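Reviews > Kitchen > Toasters

Last updated: 8th January

The Statholm two-slot toaster, after 241 slices

6 min read

By Filipa Barreto

I have owned four toasters as an adult and loved none of them. The Statholm is the fifth. It is white, it has two slots, a lever and a round knob, and it cost me less than the shoes I was wearing when I bought it.

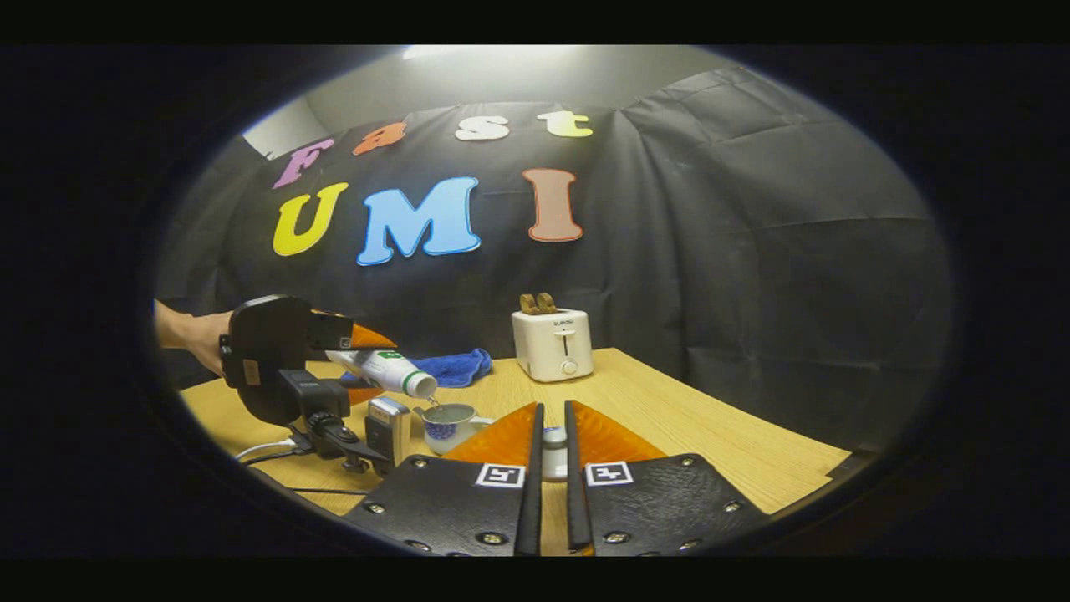 What it does

It makes bread brown. I mention this early so that anyone in a hurry can go. You put in two slices, press down the lever, and turn the knob to a number between one and six. One is a warm thought. Six is a fire drill. I live at three and a half, and the knob will stay parked between numbers, which the Olater I had before would never do. The Olater believed in whole numbers and charcoal.

I kept a tally on the inside of a cabinet door, and at the time of writing it stands at 241 slices. Most of those were brown sandwich bread from the supermarket. Eleven I would call burned, and nine of those were my fault for leaving the knob where my sister had put it.

Slots

Wide enough for ordinary bread with room to spare. A bagel half goes in if you are firm with it. Taller slices stick up out of the top, so a tall loaf gets a pale strip along one edge, like a bad tan. I flip mine over for the last twenty seconds. Madalena Prata, who edits these reviews and eats more toast than I do, says the strip is where you hold it.

The lever

Stiff for the first week, fine since. The pop is loud. My cat left the room every morning until April and has now settled for a look. There is no extra lift for small items, so an English muffin has to be fished out with wooden tongs and a certain amount of language.

Cleaning

The crumb tray slides out from the back, where you can't reach it without turning the whole thing around. White was a brave choice on my part. It shows fingerprints, jam and whatever it is that floats around a kitchen, and it needs a wipe with a damp cloth every few days. Unplug it first. The manual says this in 193 words, and I have saved you 190.

Against the Fakhoury

The Fakhoury has a countdown display and a bagel button, and it costs a good deal more. I borrowed one for two weeks. The toast was slightly more even on the second side. The display let me know I had 47 seconds left, which I spent watching the display.

Verdict

Buy it if you eat toast for one or two and can live with the noise. A household of four will be standing in line. I'd take half a point off for the tray and another half for the muffins, so four out of five. Mine is staying on the counter, next to the kettle, until the sixth toaster comes along.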